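**Costudden names Grundier as its agency for the launch of Kollus hand cream**

Costudden, the marketing and communications agency, announces today that it was chosen by the skin care company Grundier to prepare and lead the launch of Kollus, a new hand cream for people with dry and sensitive skin. The work starts in February and will continue for 6 months.

The agreement covers the product launch, the social media channels, the work with content creators and the relations with the press. Costudden will also design the sample boxes, which go to pharmacists and to beauty writers before the cream arrives in the shops.
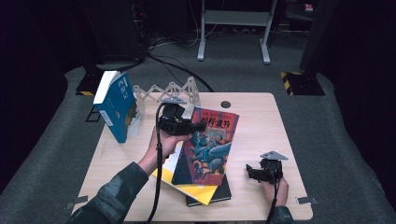 Grundier made its choice after two rounds of meetings. In the first round the agencies presented their general ideas, and in the second round they were asked to bring a full plan with a budget.

"We were looking for a partner who listens first," said Rania Bitar, brand director at Grundier. "The team of Costudden has read all the comments our customers wrote to us in the last year, and their plan was built on these comments. For us this was very convincing."

Before the plan was written, Costudden made an online survey with 1123 adults who use hand cream at least one time per week. Of these, 939 answered that they had changed their brand after a recommendation from a friend or a family member. For this reason the campaign will give a large place to ordinary users, and smaller creators will be invited together with the well-known ones.

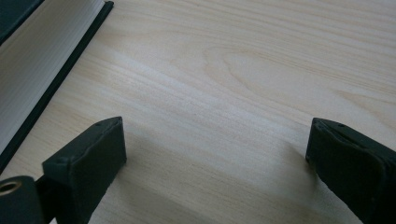 The campaign has the title "Pass It On". Every customer who buys a tube of Kollus in the first weeks will receive a second, smaller tube to give to another person. Nurses, hairdressers and gardeners will speak in short films about how they take care of their hands during the working day.

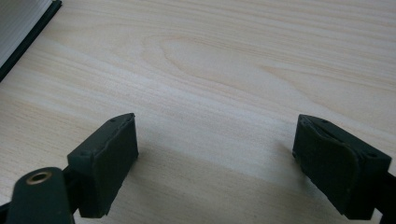

*A book on a light wooden tabletop.*

"Hands are a subject about which everybody has something to say," said Jihad Hakim, creative director at Costudden. "We want to give people the space to say it in their own words, and we will not correct them too much."

Hussam Moussa will lead the account from the Bataineh office of the agency. Anas Hattar is responsible for the creators and the community, and he will publish a monthly report for the client.

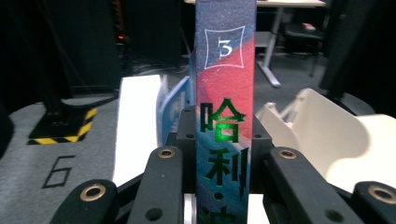 Kollus will be sold first in pharmacies and in the online shop of Grundier. Other sales points will be announced later. Journalists who wish to receive a sample box or to arrange an interview are kindly asked to contact the press desk of Costudden, for the attention of Hussam Moussa.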